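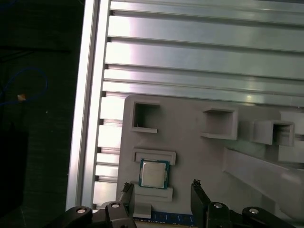 A processor in its pocket on the gray tray, with a memory module just below it between the open gripper fingers.

I went to the Turnamgate open day mostly for one reason: I want a machine that does my chores, and I wanted to find out how long I have to wait. My sister drove, the heater in her car quit halfway there, and by the time we got our visitor badges (mine said "Orkberg," which is where I live, so people kept calling me that all afternoon) I would've settled for a robot that makes coffee.

The big hall had the usual stuff, a floor sweeper, a shelf scanner, and a laundry folder from Prurwood that got through a towel while I ate a whole pretzel. It did a nice neat job on the towel! Then somebody handed it a fitted sheet and it just sort of patted it for a while. I felt a lot of sympathy.

My favorite stop was the PC parts bench in the back. I built my own computer last June and I remember sweating over the processor, so I parked myself there way too long. Shuzhen Tian was running that table and was really patient with me. She said picking up a small flat part is one problem and putting it down exactly where it belongs is a whole other one, and the second is where her team spends its time. They'd logged more than 2,000 tries on small parts since the program started, and she figured they'd want at least that many again before letting it near a repair counter with paying customers.

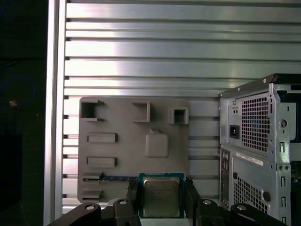 So can a machine do the chores at home or in a small shop yet?
Some of them, as long as each thing has a set place and someone is close by to help when it gets stuck.

I asked about dishes next, because of course I did. Shuzhen laughed and said a kitchen is much harder than a bench, with stuff in a different spot every day and half of it breakable. A guy from Matoušek, the next booth over, was more hopeful and told me he'd put one in a bakery tomorrow. He also had something to sell, so, grain of salt.

We finished up in the cafeteria (get the soup, skip the sandwich, parking is $4 and the machine only takes coins). I still have a sink full of plates at home, and my sister still owes me for the parking.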